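Budgeting for a two-arm tabletop cell

A two-arm tabletop cell is a small robot workstation — two arms, one table, some walls — that sorts and tidies light goods. This entry covers what one costs to plan for, as opposed to how to program it. I've helped buy 2 of them now, and I keep getting the same emails, so I'm putting my answers where people can find them.

Start with the goods (yes, before you look at a single arm!). Snack packets are a good test of any budget. They crinkle, they shine, they overlap, and a gripper that's lovely with boxes can be hopeless with a floppy pouch. Write down the worst item you'll ever ask it to pick up and shop for that one.

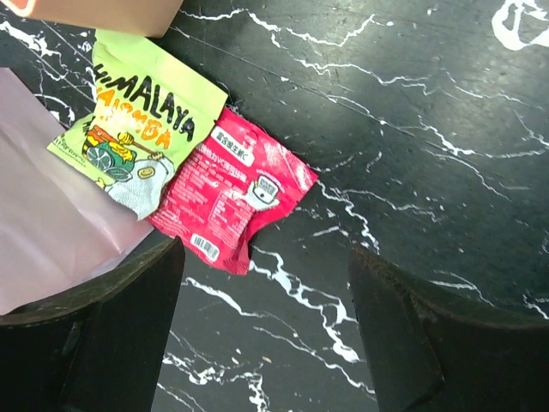
What goes on the list

The arms eat most of the money, so everybody prices those first and then runs dry. Jordan Kershaw, who did the purchasing for our Lulwood cell, split the order into 7 lines and made me fill in every one: arms, grippers, cameras, table and rail, enclosure, cables, spares. I grumbled. Then the cable line came back at $393 and I stopped grumbling.

Think about the work surface too. A dark, heavily veined top looks great, but if you rely on cameras you should try your own goods on it before you pay for a full sheet. Pindov will cut a sample if you ask nicely. Saragih won't, or wouldn't for me.

Then there are the small things, like something for the arms to put stuff into. Ours is a cheap desk organizer with tall slots, peach-colored, with perforated sides and a little tray along the front. Boxes stand up in it nicely. Buy a couple, in different shapes, and leave room between them and the arms.

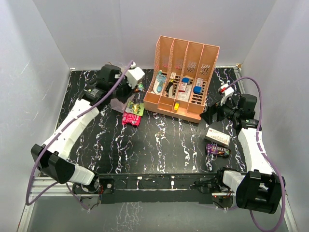 Lulwood, Apr 2, 2020

Randi Lindqvist wrote in to ask whether a second arm is worth it on a first purchase. My answer is maybe! If your goods need holding with one hand and filling with the other, get both arms and order them together. If you're only moving boxes from one side to the other, buy one, but get the longer rail. Plotuvar quoted me for swapping a short rail later and I'd have been better off paying for the long one up front. I'll add the lead times in October, once the next order is in.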